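Music > Live Shows > Small Rooms

Bamama at the old feed store, and why I've had the same record on for two weeks

Posted 2018-11-27

I should have written this up the morning after, but I was still humming the encore and couldn't get a sentence to stay put. So you're getting it late, with the ticket stub beside the keyboard and the new album playing for what must be the hundredth time.

If you don't know Bamama, oh, I'm jealous of you. They're a four-piece from Gustville who play a kind of loud, sunny, slightly wobbly guitar music with an organ running underneath the whole thing. I first heard them on a college station in September, driving home with a trunk full of groceries, and I sat in the driveway until the song was over so I could find out who it was. The DJ never said! I had to go home and type in half a chorus and hope.

The song was "Skatovville," and it's the one everybody yells for. It starts with just the organ and a floor tom, and you think it's going to be a slow one, and then the second guitar comes in a beat before you expect it and the whole room jumps. On the record that moment is great. In a room with a low ceiling and a PA that's a little too big for it, I thought my ribs were going to ring.

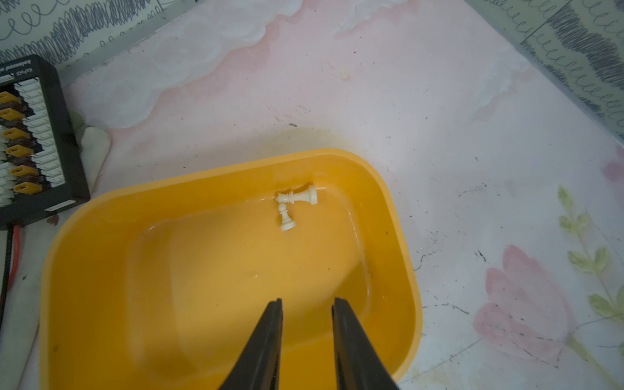 So is the new album as good as the live show? It's close, and the slower songs are better on the record, where you can hear the harmonies without somebody ordering a beer over them.

The album is called Zanetti (after the street their practice space is on, or so the guy at the merch table told me) and it runs 13 songs. That's long for them. Their first one was barely long enough to flip over, and I loved how lean it was, so I was nervous when I saw the track list. I shouldn't have been. Side one goes by like nothing. There's a stretch in the middle of side two, maybe two songs' worth, where they get a bit lost in the echo pedal, and then the closer pulls it all back with just piano and three voices.

The drumming deserves its own paragraph. On the older stuff the drums were mixed way down, like they were coming from the apartment next door. Now they're right up front and dry as toast, and you can hear how much is going on. Listen to the hi-hat in the second verse of "Long Way to the Lake" and tell me that isn't the hook of the song. I played it for my sister over the phone and she said it sounded like a phone. Fair enough.

Back to the show. Doors were early, and I got there while they were still taping down cables. The openers were a duo with a cello and a drum machine, and I'm sorry to say I didn't catch their name because the singer said it straight into a burst of feedback. If you know who they are, please leave it in the comments! They did one song that was nothing but a bowed low note and somebody reading out a recipe, and I'd pay good money to hear it again.
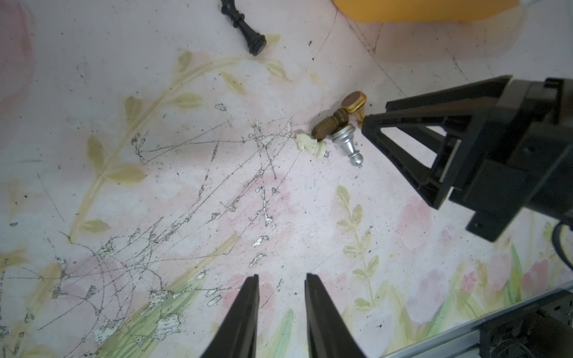

Then a long changeover, long enough for me to go back to the merch table and come away with a shirt I didn't need – and when Bamama finally walked on they didn't say a word, just went right into the first song off the new record. Bold, considering most of the people there only knew the old one. By the second chorus it didn't matter. The bass player has this habit of wandering over to the organ and leaning on it while she plays, and each time she did it the whole thing got heavier somehow, like the songs were sinking into the floor.

They played for a good long while with hardly any talking. The new songs got most of the night, and they saved "Skatovville" for the very end of the main set, which is exactly where I'd put it. The only thing I missed was "Paper Boats," and I know it's a deep cut and I know I'm probably the only one who still asks for it.

The sound, for those who care about that sort of thing: guitars a touch sharp on the left side, vocals lovely, organ perfect. I moved back toward the desk after a few songs and it evened out. If you go to see anything at that place, stand back there. You lose a bit of the sweat and shoving, but you get the words. 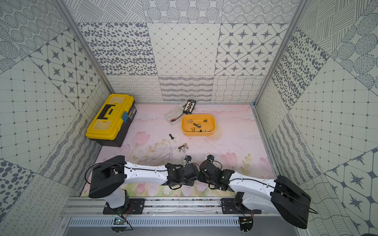 The encore was two songs. First came a cover I didn't recognize, all minor chords, with the guitarist singing lead for the only time that night. He has a small, scratchy voice and he kept his eyes shut the entire way through. The second was the piano song that closes the album, except there was no piano, so they did it on the organ with the volume turned nearly off. You could hear people's shoes. I've been to a lot of shows and I don't remember a crowd going that quiet for a band that had been so loud ten minutes earlier.

I bought the record on vinyl, of course. Mine has a slight warp on the outer edge, but it plays fine, and the sleeve is gorgeous heavy card with all the lyrics printed inside. I had half of them wrong. What I'd been singing as "carry me over the county" is "carry me over the counter," and I like mine better, so I'm keeping it.

They've got more dates coming up in the spring, mostly small rooms again. Go if they come anywhere near you. Bring earplugs, get there for the opener, and request "Paper Boats" for me.

2,797 views | 13 shares | 4 comments

Comments

tapehiss_mo: I was at this one! Back left by the coat hooks. That quiet encore gave me goosebumps. I think the cover was an old gospel tune, my grandmother used to sing something very like it.

driveway_listener: "Paper Boats" is their best song and I will not be taking questions. You are not alone.

norecordplayer: Is the vinyl the only way to get the lyrics? I looked on their site and couldn't find them anywhere.

lowendtheory_fan: Disagree about the middle of side two, that's my favorite part of the whole album. Try it on headphones with the lights off. Great write-up though, I'm going to get tickets for the spring.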